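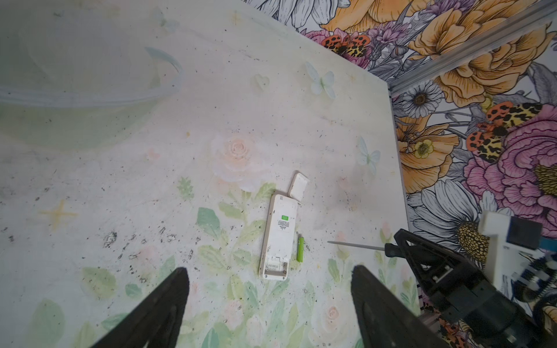

Tratedar two-arm bench unit: open day and demonstration

The Tratedar is a two-arm table unit for small handling work: battery changes, cover fitting, sorting of light parts, repacking. It is supplied by Treltetti and can be seen working at the Holzer showroom in Brendau on Sat 10 August. Doors open at ten. The demonstration runs on the hour and lasts 13 minutes, with time for questions at the bench afterwards.

The unit on show is a standard production model with the long fingers fitted. It carries one camera at each wrist. What the cameras see is shown on the monitor beside the bench, so visitors standing at the back can follow the fingers at close range.

What is demonstrated

Battery handling. The task uses a white handheld device with its battery compartment open, a separate cover and an AAA cell. The device lies back up on the table, and the cover and the cell are laid out near it. The arms have to find all three parts, pick up the cell, seat it against the contacts and close the compartment. The cell is not placed in a jig. Visitors may move it between runs, provided it stays within reach of both arms.

The cover is the harder part. It is light, it lies nearly flat, and it slides if a finger meets it too low. The approach height can be set in steps from the control panel, and Engelbert Haslinger of Treltetti will show the effect of one step up and one step down.

Long parts. A narrow part is gripped near one end and held close to vertical before being set down. This shows how much side load the fingers will take before the part turns in the grip. Grip force is limited in software and the limit is shown on the monitor throughout.

The floral table covering stays on for both tasks. Plain surfaces are easier for the cameras, and most customers do not have them.

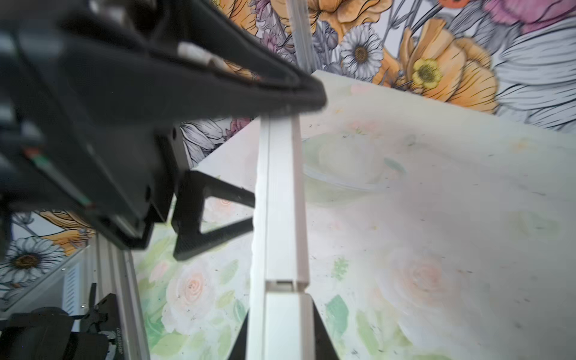 Fingers and wrist

Fingers are black, tapered, with an open centre visible in one to save weight. They are changed with two screws per finger. The short fingers are stiffer and suit parts over 84 mm wide; the long fingers reach into trays and bowls. Both sets are included.

The wrist camera is fixed and needs no adjustment after a finger change, but the offset must be entered again. The unit will not start a task until this is done.

Technical data

Arms: 2
Reach per arm: 384 mm
Finger length, long set: 84 mm
Payload per arm: 294 g
Cameras: one per wrist
Mounting: aluminium rail, bench or frame
Supply: mains, single phase

Payload is given with the long fingers fitted and the arm at full reach. Figures have applied to all units delivered since May. For earlier units, see the plate on the base.

Visiting

Entry is free and no booking is needed. Visitors who want to try their own parts should send a sample or a drawing to Holzer beforehand — parts brought on the day will be run only if time allows. Liquids, glass under load and anything with an open blade cannot be run.

Please keep behind the floor line while the arms are moving. Parking is at the rear of the building, entrance by the loading door. Price lists and the mounting drawing are available at the desk.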